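Chapter 4
Window Coverings: Blinds, Shades and Curtains

I put off writing this chapter for a long time, mostly since my own windows were a mess. When I moved into the old row house in Fliltthorpe (built in 1844, and not one square opening in it) I hung bedsheets over the front windows and told myself it was temporary. It stayed that way for 13 months! So if you're reading this with a sheet tacked up behind you, you're in good company.

In Chapter 3 we looked at flooring, and you learned to read a room from the ground up. Now we're going to work on the light that comes in from the side. A window covering has to handle glare, privacy, heat and looks, and it rarely handles all of them equally well. I'll spend most of the chapter on how to choose what matters most in a given room, then we'll get into measuring.

We'll start with roller shades, which I love for kitchens and kids' rooms. After that come wood blinds, woven shades and lined curtains. The Shevchuk apartment, which you may remember from the floor plans in Chapter 2, comes back as our main case study. Its living room window is 252 centimeters wide and faces west, and by late afternoon you can hardly sit on the couch without squinting. We'll try three different treatments on it and work out the fabric for each one.

A word on measuring before you turn the page. Use a steel tape, measure the width at the top, middle and bottom, and write down all of them. For an inside mount you order to the smallest one. I once ordered a Lodon shade from the middle measurement only, and it jammed halfway down (I still have it in the basement, if anybody wants it).

Key terms: inside mount, outside mount, stack, drop, return, blackout lining. 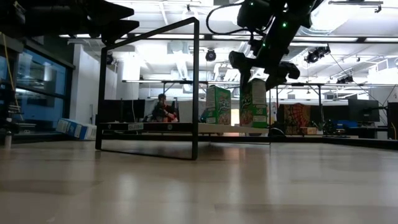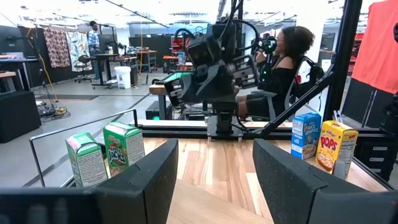

Figures 4.1 and 4.2. Cereal boxes, two views.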